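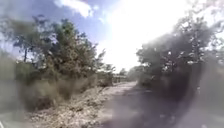
読了時間:6分

砂利道や板張りの遊歩道を歩いて帰ってきた日の、玄関と洗濯まわりの片づけ方をまとめます。乾いた土の道は歩いている間は気になりませんが、家に入ってから床のざらつきで気づくことが多いものです。土ぼこりは水をかける前に乾いたまま落とす。手順の大半はこれに尽きます。

用意するもの

・靴ブラシ(馬毛か、やわらかめの化繊)
・使い古しの歯ブラシ
・割り箸または竹串
・ふちのある浅いトレー
・新聞紙
・雑巾 2枚
・中性洗剤

トレーは靴が2足並ぶ大きさがあれば足ります。うちではOrkentの長さ62センチのものを玄関の左側に置きっぱなしにしています。もっと小さいものでもかまいませんが、ふちが低いと砂がこぼれます。

靴

玄関に入る前に、外で靴底どうしを軽く打ち合わせます。集合住宅の場合は共用廊下でやらず、敷地の外か、エントランスの手前の土のところで済ませておきます。

中に入ったら靴ひもをゆるめ、中敷きを抜きます。細かい砂は中敷きの下、とくにつま先側にたまっています。靴を逆さにして、かかとをトレーの中で数回たたきます。続いて甲の部分を上から下へブラシがけします。メッシュの靴は強くこすると砂が目の奥に入るので、毛先でなでる程度にとどめます。ベロの付け根と縫い目は歯ブラシで。
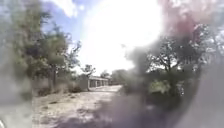

靴底の溝にはさまった小石は、割り箸の先を斜めに削ったもので押し出します。マイナスドライバーを使う人もいますが、ゴムを傷めるのですすめません。竹串は細い溝に向いています。折れやすいので短く持ちます。

水洗いは毎回でなくてよく、ブラシをかけても白っぽさが残るときだけにします。ぬるま湯に中性洗剤を少し溶かし、固く絞った雑巾でふき、もう1枚で洗剤分をふき取ります。そのあと新聞紙を丸めて詰め、日陰に立てかけて乾かします。新聞紙は湿ったら取り替えてください。革靴や防水加工の靴は、先に製品の表示を確かめます。

ズボンと靴下

ズボンの裾は折り返したまま洗濯機に入れないこと。折り目の内側に入った砂が、ほかの洗濯物に移ります。裾を伸ばし、裏返して、ベランダか浴室で上下に振ります。ポケットも引き出して縫い目をつまみ、隅のほこりを出します。

草の近くを歩いた日は、靴下と裾に草の種が付いていないか見ます。種は洗っても取れず、乾くとかえって繊維に食い込みます。食品用の手袋か、ゴム手袋をはめて、布目に沿って一方向にこすると浮いてきます。残ったものは毛抜きで抜きます。粘着ローラーは細かい種には効きますが、とげのあるものは紙だけがはがれてしまうことが多いです。

靴下は裏返してから一度はたき、表に戻して洗います。つま先の内側に砂が残っていると、次に履いたときに当たって痛みます。 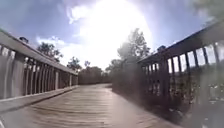 手すりの付いた板張りの遊歩道

手袋と上着の袖口

屋外の木の手すりに手を置いて歩くと、手袋や袖口に小さなささくれが付くことがあります。見た目ではわかりにくいので、明るい窓のそばで布を引っぱり、目を開かせて探します。見つけたら繊維の向きに沿って毛抜きで抜きます。横に引くと途中で折れます。ニットの手袋は、裏からも同じように確かめておくと安心です。

袖口の黒ずみは、洗濯の前に洗剤を薄めたものを歯ブラシで軽くたたき込み、5分ほど置いてから普段どおり洗います。色の濃いものは、目立たないところで色落ちを試してからにしてください。

リュック

底の外側がいちばん汚れます。ベンチや地面に置くからです。中身を全部出し、ファスナーを開けたまま逆さにして、底の角を外から指ではじきます。それで出ない砂は掃除機の細いノズルで吸います。内側の布を吸い込まないよう、片手で布を張りながらかけます。

ファスナーに砂がかんで動きが重いときは、無理に引かず、歯ブラシで務歯をはきます。それでも渋ければ、白いろうそくを軽くこすりつけて数回往復させます。うちのGrasteroのリュックは、この手入れだけで6年使っています。

水筒は外側のくぼみとパッキンを忘れずに。飲み口のまわりは、ふたを開ける前に一度ふきます。先に開けると、ねじの部分に付いた砂が中に落ちます。

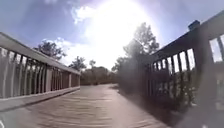 帽子は汗の付いた内側のバンドをぬれ布巾でふき、形を整えて、ざるかボウルを伏せた上で乾かします。つばに芯が入っているものは洗濯ばさみで吊らないほうがよいです。日差しの強い日に長く歩いたあとは、乾いてから汗の白い輪が出てくるので、帰ったその日のうちにふいておきます。サングラスはレンズの砂を水で流し、それからふきます。乾いたままこすると細かい傷になります。

玄関の床

靴と荷物が片づいたあとで、最後に床をやります。順番を逆にすると二度手間です。ほうきで奥から戸口へ向かって掃き、タイルの目地は歯ブラシで砂をかき出しておきます。湿らせて細かくちぎった新聞紙をまいてから掃くと、ほこりが立ちません。水ぶきは掃いたあとに一回。

トレーの砂は排水口に流さず、庭の土に戻すか、袋に入れて自治体の分別に従って捨てます。排水管の曲がった部分にたまると、取るのに手間がかかります。

ブラシの手入れ

使い終わったブラシは毛どうしをこすり合わせて砂を落とし、毛を下にして吊ります。汚れがひどければ洗剤液で振り洗いし、すすいで陰干しします。靴用と床用は分けて、柄にビニールテープを巻いて色で区別しています。玄関の戸の内側にフックを付け、床から22センチほど浮かせておくと、下を掃くときにも邪魔になりません。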